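Home Articles Authors Contact

3.2 What the money bought

Our first budget, drawn up in October, put nearly everything into arms. Zulema Riquelme priced two from Jedex and was left with 90 euros for all else, a sum that covers fingertips if nobody breaks any. We broke several. The second budget swapped the arms for hand-held grippers from Arnamis and spent the balance on people's time, an item the first had priced at nothing.

Table clearing was the costing task (Figure 2). It needs no special furniture, and kitchens supply the rubbish free of charge.
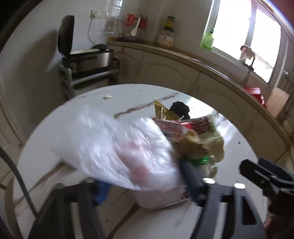

Figure 2. Table clearing with hand-held grippers: a plastic bag and a heap of used wrappers on a round table.

3.3 Spares and other surprises

We set aside 1,000 euros for spare fingers and cables, and Fitriani Sumampouw asked for 2,000. She was closer. The final bill was 607 euros over our figure, most of it cables. Thin packaging also proved a dear thing to practise on, as sessions ran long and were paid by the hour. Readers planning a similar purchase should cost the hours first and the hardware second.

Shares 14 Comments 2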